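Daltmont wrist camera gripper kit - review after 3892 episodes

Posted 29 February 2024
Rating: 4 out of 5
Used for: collecting demonstrations, homes and small kitchens

Short version. Good kit, bad manual, finger pads OK, software better than expected. Would buy again. Would not buy the case again.

Longer version, typed between sessions so excuse the spelling.

We collect manipulation examples for a learning system. Pick up, move, put down, over and over, in places people live in. Before this we ran the Porberg hand for most of a year. Fine hand, camera mount was junk. Every bump shifted the view a few degrees and then the whole day had to be recalibrated or thrown out. Threw out a lot. So when the Porberg died we went with the Daltmont, mostly because camera and fingers come as one unit and the mount can't wander.

Setup. Two hours from box to first saved episode, and half of that was the manual. It tells you to torque the wrist plate before fitting the cable. Don't. Cable goes first, or you take the plate off again. Also page 8 has the finger screws swapped left and right in the drawing. I emailed support, they said it would be fixed in the next printing. We'll see.

The view. Best thing about the kit. Camera looks down past both fingertips so you always get the fingers and whatever's between them, plus a good stretch of whatever is behind. For training that's what I want. The model needs to see the contact and also needs some idea of where it is in the room. Porberg gave you one or the other depending on how the mount felt that morning.

Exposure is locked by default, and you should leave it locked. I tried auto for a batch in February and the brightness pumped up and down every time something pale came near the lens. Pale floors were the worst. Lost the batch. Locked, it does fine on white stone and tile, you still get veining and crumbs and scuffs, nothing blown out in the ones I've checked.

Floors are where we've done most of the work this month. Everyone has table data. Table data is easy, flat color, tidy edges, good light. Floors have grout, grates, dirt, trim along the wall, stuff leaning or lying around at odd angles. If the policy only ever sees a clean table it falls apart as soon as you put it down in a real room. I leave the mess in on purpose. First thing I tell new operators - do not sweep before recording. 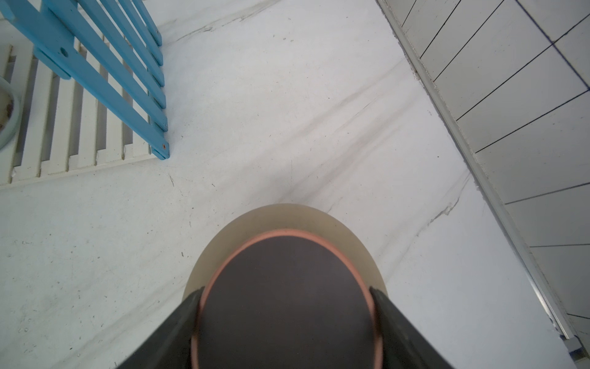 Round object between the fingers, over a marble-look floor. Blue gate and white grate upper left.

Round things are the hard case for any two finger hand, this one included. Grip a bit off center and it rolls out or tips. With the Daltmont I'd say the pads are good but not great. They're stiff. On anything with a curved rim you want to come in square and close slow, at speed 2 or lower. At the default speed we had a lot of near misses, and near misses are annoying to label. Is it a fail? Is it a recovery? We now tag them as their own class and sort it out later.

Tried the Tzanetos soft pads as a swap. They fit, with a bit of filing. Better grip on curves, but they pick up every crumb on the floor and after one session they look terrible and hold worse than the stock ones. Back to stock. If you only work on tables the Tzanetos pads may be worth the money.

Recording software. It's the Estier recorder, bundled. I expected to hate it. Saves each episode as its own folder, video and finger position and wrist pose all on one clock, and the clock really is one clock. Dropped frames get logged instead of hidden. You can mark start and end with the trigger on the handle so no walking back to the laptop. Notes field is tiny though. One line. I want to write "grate shifted, gate moved closer" and it cuts me off at gate.

Export is slow. Start it and go eat.

Battery. Rated for longer than we get. Six sessions on a charge if the sessions are short, less if you leave the preview on. Turn the preview off. The light on the side goes amber pretty late, so by the time you notice you have one more episode in it, maybe.

Weight is fine for the first hour. After that, floor work hurts. Not the kit's fault really, you're bent over or the arm is folded way down, but a handle set further back would help alot. Wear knee pads.

Things I'd fix:
Manual, all of it
Notes field
Amber light earlier
Case foam. It grabs the fingertips when you lift the unit out, and I've already seen one pad start to peel

Things I'd leave alone:
Camera position
Locked exposure
One clock for everything

On data quality, the thing people email me about. Episodes from this kit needed far less cleanup than the Porberg ones. Most of what I delete now is operator error, started late, stopped early, thumb on trigger. The hand itself hasn't drifted enough to matter. I check it against the printed target at the start of each session and it takes a minute or so. Keep the target flat. Ours got folded and gave me a very confusing morning.

Would I buy it for a lab bench only? Probably not, cheaper options do that job. For homes, floors, corners, bad angles, yes. Four stars, the fifth is sitting in the case foam with the pad glue.

Will update when the new pads ship. Support says there's a softer stock set on the way, no price yet.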